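Progress report to the Skutwood fund, second period
Desk assistance pilot: the September open day at Vaso
4 min read

You asked us to use part of this period's travel money to see the Zumum arm working somewhere other than the vendor's own showroom. We went to the open day at Vaso in September. The demonstration was given in an office, on an ordinary desk with its usual things on it, and I give them credit for that. Most of what follows is less generous.
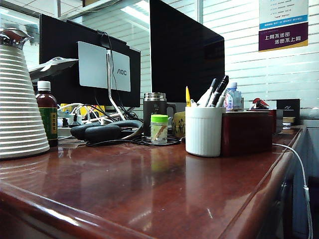 Report prepared by Benmoussa, pilot lead
Status: spending on plan, purchase decision open

The session was announced for 10 a.m. and ran for 80 minutes, a good part of which was talk. The claim on the invitation was that the arm can "tidy and fetch in any working office." A polished desk with cables, a mug, a jar and a cup full of pens on it is a fair place to test that. What we were shown was narrower. The arm worked on small items, mainly pens, one at a time, on a part of the desktop that had been kept clear. I asked for a try at the headphones and was told that soft or corded items are planned for a later release. I asked when. I did not get a month.

The vendor's handout says the arm has completed 199 pickups in a row without a drop. It doesn't say on what surface, with which objects, or who was counting. I requested the log behind that number and have not received it. Until it comes I would ask you to leave the number out of anything you pass on to your board.

My larger worry is the surface. Our own desks are varnished much like this one, and a shiny top throws back the ceiling lights. A pen with a bright metal band gives off glare of its own, with more of it reflected in the wood underneath. The presenter told us the software has been trained to deal with this. It may have been. We were not offered a run with the lights changed, and I think we should insist on one before any money moves.
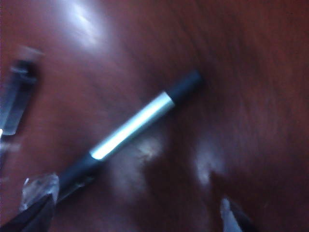 What we are asking for

We would like to hold back the 40 percent of the equipment line set aside for purchase and carry it into the next period. Travel and staff time are within budget and need no change.

In place of buying, we propose a loan of 4 weeks in our own office, on our own desks, with our staff choosing the objects. Zumum has said yes to this in conversation. I'd like it in writing, with the cost of delivery and repairs spelled out, as the draft terms are silent on both.

Two colleagues who came along were more impressed than I was, and they have asked me to say so. They thought the arm moved gently and that the fingertips suited thin objects. I agree on the second point. Neither of them could tell me which task in our office it would take over, and I can't either. The next report will include the loan terms if we have them by then, and the pickup log if it is ever sent.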